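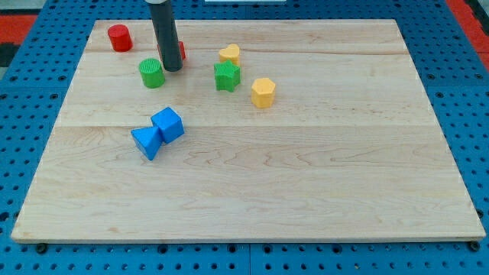 March, page 41

Spent the morning on the maple board. Light wood, glued up from planks, and it has a better figure than anything I own at home, which is a sore point. It is now on the blue pegboard, having spent the winter behind Mohandas's bicycle.

The toy blocks are the Fomero ones. Red, green, yellow, blue, no pastels – Silvana ordered a pastel set last year and under the old lights you could argue about lilac against grey until lunch. We did, twice. The primaries are ugly and I have grown fond of them.

Sanding: went over the top by hand with 470 grit (Satish says there is no such thing as 470 grit; the Kamath packet says there is, and I believe packets). Along the grain only. The wavy patches want to pick up scratches if you hurry, so I didn't, and then had to explain to Raquel where the morning had gone.

Finish: one thin coat of Drovusard oil on the offcut, nothing on the board yet. The offcut has gone the colour of weak tea. Nice on a table, less nice if you want the yellow to stand out. Rania votes for leaving it bare and wiping it down more often. I notice she did not say who would do the wiping.

Seams. I can feel the one near the middle with a fingernail if I go looking for it. The one towards the far edge I can see but not feel. Mohandas wants to plane the whole thing flat again. I want Mohandas to be kept away from the plane. Compromise: leave it until summer, when the wood will have moved anyway and we can both be wrong.

Pegboard is a pleasure for bolting things to and a misery for everything else. Lost a washer down one of the holes, went after it with a magnet, recovered a different washer.

To do:
Second offcut, wax only, if the Plurnar tin has not set solid
Box for the blocks, with a lid that shuts
Order washers. Smallest bag is 1000. Fine.
Ask Silvana what happened to the pastel set, and ask nicely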